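Search this site
Type and press enter
Go

Coat Reuse Strand: Interim Note to Sendance Fund

February
By Antigoni Tsolakis

Quick one from Clundstead, fuller figures to follow with the spring return. Sorry for the note form, we are mid-sort.

Sorting. 1679 garments through the tables since the last report, coats and jackets only. Target was 1500ish by now so ahead, just. Entwistle depot still sends mixed sacks, which slows the morning. Have asked them twice to pull out the bedding first.

Folding and checking. Every jacket now goes flat on a table before anything else happens to it. Face up, collar away from you, sleeves straight out to the sides. Check cuffs, hem, collar, then flip and do the back. Sleeves in, bottom up to the collar, done. We used to check them on the hanger and missed a lot of torn linings that way. 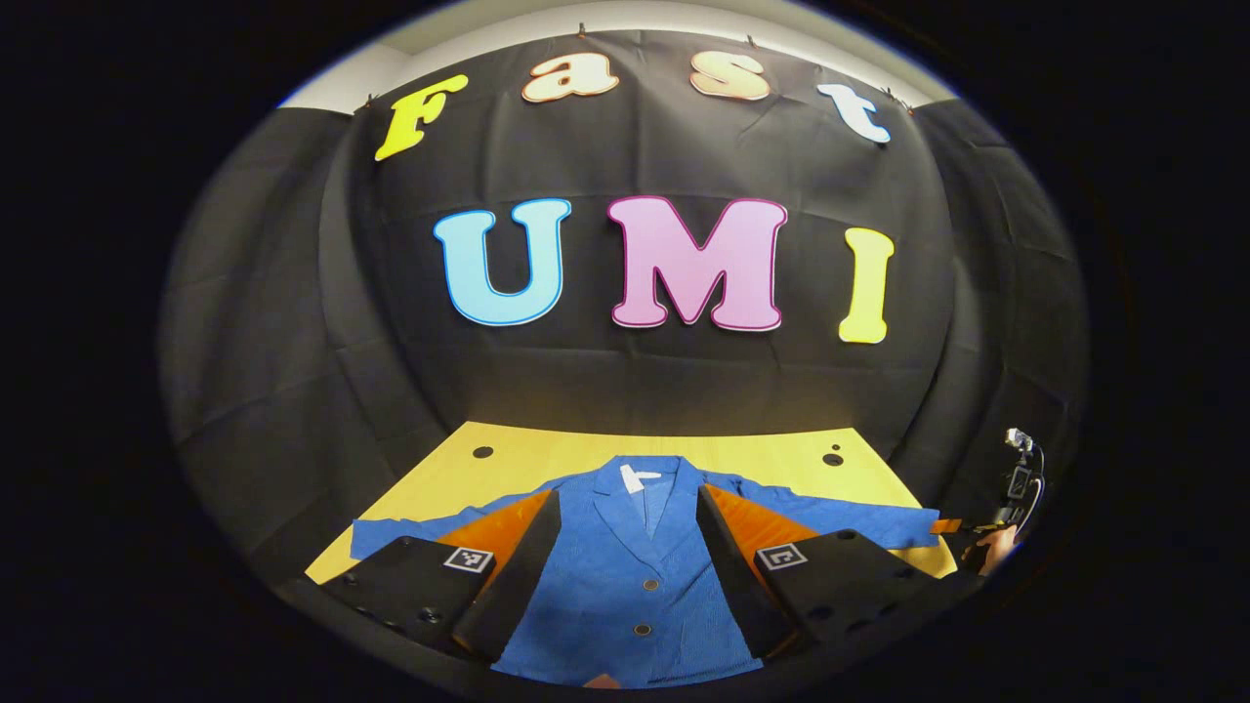
Longer sleeves are still the awkward part. On the big adult sizes they run past the table, and if you don't bring them in first the whole fold goes crooked. New starters get this wrong for a day or so and then stop. Padded coats are slower again, no fix yet.

Repairs. 11 zippers waiting on parts, ordered from Tollard, no date given. Buttons fine. Two bad sacks of damp stuff had to go to rag, logged seperately.

Spend. $3246 to date, mostly bags, labels and the van. Within budget. Would like to move $500 from printing to shelving if you are OK with that, we don't need the leaflets and the folded piles are going on the floor at present. Need a yes or no by the end of the month please.

Next: childrens sizes, then the label change. Size goes on the outside of the bag from now on, large print, left corner.

Receipts are in the shared folder, call me if any won't open.

A.T.

Related items
Coat Reuse Strand: start-up note
Entwistle depot: sack collection times
Shelving quote, Clundstead store
How we grade outerwear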